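Galerie: Packen für Zestarau

Domum, Bereich Schlafzimmer und Kleiderschrank

Für die Reise nach Zestarau gab es im Juli einen Koffer und eine Tasche, beides zusammen durfte 10 Kilo wiegen. Mitgenommen wurde Kleidung für vier Tage, davon ein Tag mit Sakko. Auf dieser Seite steht, was in welcher Reihenfolge gelegt und gefaltet wurde. Die Bildzeilen sind kurz gehalten, die längeren Anmerkungen stehen jeweils davor oder dahinter.

Gefaltet wird bei uns auf dem Bett. Der Tisch in der Wohnküche wäre höher und damit besser für den Rücken, ist aber nur 700 Millimeter breit, und ein Sakko mit ausgestreckten Ärmeln hängt dort auf beiden Seiten herunter. Auf der Matratze liegt es flach. Sie gibt allerdings etwas nach, deshalb streicht man den Stoff besser mit der ganzen Hand glatt als mit den Fingerspitzen.

Vor dem Falten werden alle Taschen geleert, auch die Innentaschen. Danach einmal mit der Kleiderbürste von oben nach unten über Schultern und Rücken. Wer eine Fusselrolle benutzt, sollte das Revers auslassen oder nur leicht darübergehen, dort zieht die Rolle gern an der Kante. Das Sakko bleibt offen.

Für die Ärmel gibt es zwei übliche Wege. Entweder legt man beide nach hinten auf den Rücken, oder man legt sie nacheinander schräg über die Vorderseite. Wir nehmen den zweiten Weg, weil man dabei sieht, ob sich am Ellbogen etwas verdreht. Erst kommt der eine Ärmel, dann wird glatt gestrichen, dann der andere.

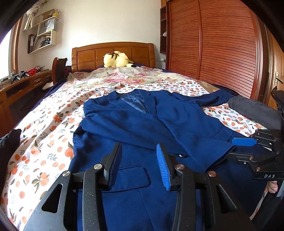
Dunkelblaues Sakko auf dem Bett. Ein Ärmel liegt schräg über der Vorderseite, der andere ist noch ausgestreckt.

Am Ellbogen entstehen bei dieser Methode immer Falten. Sie lassen sich verringern, wenn man den Ärmel an der Schulter anhebt und ihn dann von dort zur Manschette hin ablegt. Ganz weg bekommt man sie nicht. Nach einer Nacht auf dem Bügel sind sie bei Wolle meist verschwunden, bei Baumwolle und Leinen muss man nachbügeln.

Das Revers wird beim Falten leicht mitgezogen. Man legt es vor dem zweiten Ärmel noch einmal richtig hin und drückt es dabei nicht platt. Auch das Futter am Halsausschnitt kann man an dieser Stelle kurz glatt ziehen. Die Pattentaschen bleiben außen, die Patten zeigen nach unten.

Liegen beide Ärmel, kommt ein dünnes T-Shirt quer auf die Mitte. Darüber wird das Sakko vom Saum her einmal hochgeklappt. Das T-Shirt sorgt dafür, dass an der Knickstelle eine Rundung bleibt und keine scharfe Kante entsteht. Seidenpapier geht genauso, es knistert nur und ist nach der Rückreise meistens zerrissen.

Das fertige Paket kommt in eine Kleiderhülle von Hulley. Wir haben die mittlere Größe, sie hat im Angebot von Maddocks im Katalog die Nummer 148. Die größere trägt die Nummer 152 und passt für Mäntel, ist für unseren Koffer aber zu lang. Ohne Hülle geht es auch, dann nimmt man einen Kissenbezug und schlägt das offene Ende um.

Reihenfolge im Koffer, von unten nach oben:
Schuhe in Beuteln, Sohlen zur Kofferwand
Jeans, einmal längs gefaltet
Pullover und Waschbeutel
Hemden, Kragen abwechselnd links und rechts
Sakko in der Hülle
Ein Handtuch als oberste Lage

Gürtel werden am Rand entlang gelegt und nicht aufgerollt. Socken kommen in die Schuhe. Die Krawatte liegt zwischen den Hemden, locker einmal zusammengelegt.

In die Tasche kamen Unterlagen, Ladekabel, eine Regenjacke und etwas zu essen für die Fahrt. Die Regenjacke haben wir zuletzt eingepackt, damit sie beim Umsteigen obenauf liegt.

Beim Auspacken in Zestarau kam das Sakko als Erstes heraus und auf einen breiten Bügel. Im Zimmer gab es nur schmale Drahtbügel, zwei davon übereinander und ein Handtuch um die Schultern haben gereicht. Es hing über Nacht im Bad an der Tür. Am Morgen war am linken Ärmel noch eine leichte Falte zu sehen, die wir mit dem Reisebügeleisen und einem feuchten Tuch herausgebügelt haben.

Die Rückreise war am Montag. Da wurde genauso gepackt, nur die getragenen Hemden kamen ungefaltet in einen Wäschesack.

Weitere Galerien in diesem Bereich: Hemden falten, Bettwäsche im Schrank, Wintersachen verstauen.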